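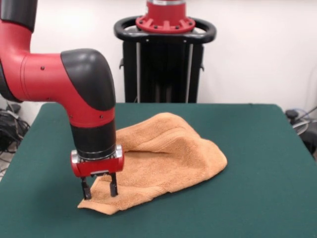
Kwesi Ankrah wrote in to ask whether a plankton net you can tow behind a kayak is worth the money, or whether he should keep going with a stocking stretched over a coathanger. Fair question, Kwesi, and I've been dying for someone to ask it, having spent most of the summer dragging the Nerlow up and down the inlet before breakfast.

Short version: I love it. Buy the net, keep the stocking for the kids.

The Nerlow is a simple cone of fine mesh with a stiff ring at the mouth, a three-point bridle and a little screw-on collecting jar at the narrow end (the cod end, if you want to sound like you know what you're doing). It comes in two mesh sizes. I got the finer one, 34 microns, and I'd do the same again if diatoms are your thing. It clogs faster, especially in August when the water goes the colour of weak tea, so keep your tows short. Five minutes at a slow paddle is plenty. Go any quicker and the water just piles up in front of the mouth and spills around the sides, and you come home with a jar of not much.

My first proper tow was off the point at half past five in the morning and I got copepods, a heap of chain diatoms, two arrow worms and something with far too many legs that Parvathi Mudaliar and I argued over for most of a week. She says crab larva. I said shrimp. She was right, and she has the drawing on her fridge to prove it. The drawing came out of an 1894 shore guide she found at a church sale, and it's still better than half the stuff online!

What I like best is the jar. On my old Bremurow net the jar had a push fit and I lost two of them to the bottom of the harbour. The Nerlow one has a decent coarse thread that doesn't jam with sand, and a mesh window in the side so you can drain it down before you unscrew. You get a nice thick sample with hardly any fuss, even with cold fingers.

A few grumbles. The bridle lines are too short, and mine twisted until I put a swivel on. The carry bag is useless for anything wet and has no drain hole. And the instructions tell you to rinse with fresh water but leave out that you should do it from the outside in, with the jar still attached, so everything stuck to the mesh washes down to where you want it. Dry it in the shade too. My last net went brittle after one season on the clothesline.

Price was nearly 200 dollars with postage, and the spare jar was another 11. The Plallell is cheaper and I've borrowed one, and it's a perfectly good net for a jetty, but the ring flexes under tow and I wouldn't want it behind a boat.

You'll need a microscope, obviously, though even a hand lens over a white saucer will show you the copepods zipping about. Check your local rules on collecting before you head out, and tip the leftovers back where you got them.

Next I want to try it at night on a new moon, off the end of the breakwater, with a torch hung over the side for ten minutes first.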